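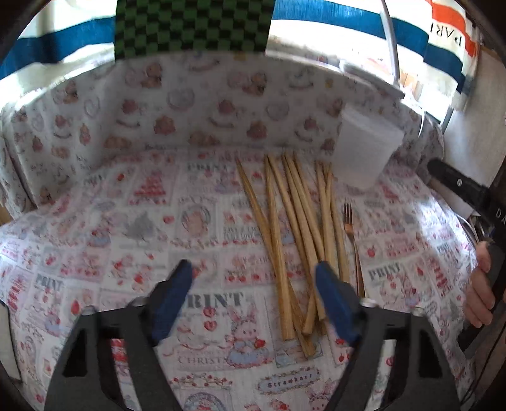 4.2 Loose ware and the problem of the pair

A chopstick is sold as half of something, and most households stop respecting this within a week of purchase. In the homes and small eateries we visited in Astham, single sticks outnumbered matched pairs in nearly every drawer, and their keepers rarely saw anything wrong with that. Figure 3 gives the ordinary condition. Ten light-tan wooden chopsticks lie across one another on a printed cloth, tapered tips toward the back of the table and square ends fanned toward the front, with a single copper-colored fork beside them on the right. Ten sticks is an even number, and an even number is commonly taken as proof of pairs. It is proof of nothing of the kind. Which stick belongs with which cannot be read from the heap, and when we put the question to people about their own heaps, the usual reply was to pick up the two nearest sticks and hold them out to us, a little sternly.

Figure 3. Chopsticks and one fork on a printed tablecloth, with a white plastic cup farther back.

We call this kind of holding loose ware: table implements that are used in sets but stored, washed and fetched as a mass. The term is ours and we are not proud of it. Earlier drafts of this paper used "unbound cutlery," which reviewers disliked, and "the heap," which we liked too much. Loose ware differs from what the Vistden inventory method calls a service, where each piece has a place and its absence is noticed. A missing fork in a service leaves a gap. A missing chopstick in a heap leaves a slightly smaller heap.

The distinction matters for counting, and counting is where our trouble began. The Vistden form has a line for chopsticks and a box for quantity, and it does not say whether the quantity is in sticks or pairs. Our first round of entries used both, depending on who held the pencil. One eatery was recorded as owning 4000 chopsticks in the morning and 2000 by late afternoon, a loss that would have alarmed the owner had it not been caused by a change of shift among the authors. We went back and recounted in sticks. All figures in this section are in sticks, and where a respondent gave us pairs we doubled them and wrote the word "doubled" in the margin, so that the reader may be suspicious in an organized way.

Direction was the one kind of order that held up. Respondents who could not have told us how many sticks they owned, or whether any two had come from the same packet, were firm that tips should go with tips. Sticks standing in a jar went tips up in most kitchens and tips down in a few, and each party had heard of the other and considered it unsanitary. Sticks put down on a table were turned to agree with their neighbors, often in the middle of a sentence and apparently without thought. The heap in Figure 3 follows the rule in its relaxed form. The sticks cross, and the one at the far left leans more steeply than its fellows, but the tapered ends all point away toward the back. We would call this pile untidy and correctly oriented, and we suspect that for loose ware those are separate measurements. Our coding sheet, sadly, had only one column for both. It was headed "neatness" and is now used for nothing.

To see how far direction could be separated from neatness, we ran a small sorting exercise on a Friday with respondents who had already put up with us once. Each was handed a mixed bundle of 55 wooden sticks and asked to "put these down nicely." We gave no further instruction, and when pressed for one we looked at the floor. All of them turned the sticks to face the same way before doing anything else. After that, agreement ended. A few squared the ends by tapping the bundle on the table, as one does with paper. Several spread the sticks flat. One respondent made pairs, reached the last stick, regarded it for some time, and put it in a pocket. We had chosen an odd number on purpose and felt somewhat ashamed of it - though not enough to switch to an even one for the remaining sessions.

Length produced fewer arguments than we expected. The sticks in the exercise came from two packets of the Nomimell household range, bought some months apart, and the newer ones were shorter by a little less than a grain of rice. Respondents who ate with mismatched sticks reported noticing the difference at the first bite and forgetting it by the third. Those who noticed it before eating tended to swap one stick for another from the bundle, in several cases for one that was no better a match, and were then content. Choosing seems to do much of the work that matching is supposed to do.

The fork needs a word. Tzavaras, the restaurant supply house whose old catalogs we used for dating metal pieces, lists forks by the dozen, and in our kitchens dozens had survived about as well as pairs. What did survive was the single fork kept near the chopsticks. It turned up in drawers, in jars and on tables, nearly always alone and often in a finish that matched nothing else in the room. Respondents described it as being for guests, for children, for noodles of a certain slipperiness, or for getting the lid off something. In the figure it lies beside the sticks and obeys their rule, tines to the back and handle to the front. We found this in many kitchens: a lone fork stored with loose ware takes on the orientation of the loose ware. The reverse case, sticks arranged to suit a fork, did not come up, and we are unsure what we would have done with it.

Two limits should be stated. First, our sample leans toward wooden sticks with square ends, which stay where they are put. Round lacquered sticks roll, and a household that owns them may develop habits of containment that have to do with gravity and not with custom. We met two such households and both used a jar. Second, people tidy for visitors. The heaps we saw were the heaps we were allowed to see, and at least one drawer was closed on us with some force. We have left it out of the totals, although one author maintains that it sounded full.

Section 4.3 turns to spoons, which nest, and are for that reason much easier to write about.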